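# Hallar two-finger gripper, after a summer of spoons

I've had the Hallar on our tabletop arm since May, and I've got opinions! Short version: I like it a lot more than the Tautahi it replaced, with a couple of gripes I'll get to. 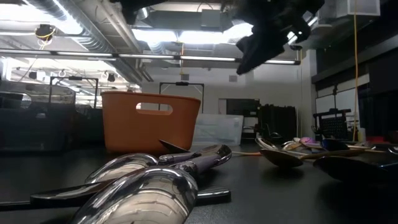 ## What I threw at it

Mostly utensils, because they're mean. A shiny spoon lying with its back up is about the worst thing you can ask a two-finger gripper to deal with. It's slick, it's curved, it sits almost flat on the table, and the depth camera sees ceiling lights where the metal ought to be. I mixed in purple handles, blue ones, a brass-toned spoon and plenty of plain silver, and the job was to pick from the pile and drop into a bin. The black tabletop is glossy enough to throw reflections of its own, so the camera had no easy time either.

## Picking

I ran 60 picks with the Tautahi before I took it off, then 60 with the Hallar on the same arm, same controller, same messy piles (well, as same as a messy pile gets). The tapered fingers make the difference. They get down beside a handle without shoving the neighbors across the table, and that was the thing that drove me up the wall with the old one. Handles are easy now. Spoon bowls are still hit or miss, and when it misses it likes to squirt the spoon sideways at some speed.

Lower the closing speed before you do anything else. It ships way too fast! I settled on 3 on the dial for thin handles and 5 for the chunky ones, and I haven't touched it in weeks.

## The controller

I drive everything from Una, and the Hallar plugin mostly just worked. Setup took me 74 minutes, and a good chunk of that was hunting for a firmware file that lives on the second page of the downloads list, under the wrong product name. Ritva Harju got hers going on a Prekero controller and says the force readings come through noisier there, so keep that in mind if you've got one.

## Gripes

- The cable exits on the side, right where I want the wrist to turn.
- Finger pads wear shiny at the tips. I'm on my second pair.
- The fault light blinks the same way for a jam and for a lost connection. Come on.
- The manual's wiring drawing is tiny, even printed out.

## Would I buy it again?

Yep. If you're only moving boxes, the Tautahi is fine and you can save your money. For small, slippery stuff in a heap, get the Hallar and order spare pads with it. I still want to try the longer fingers, but they've been out of stock every time I've looked.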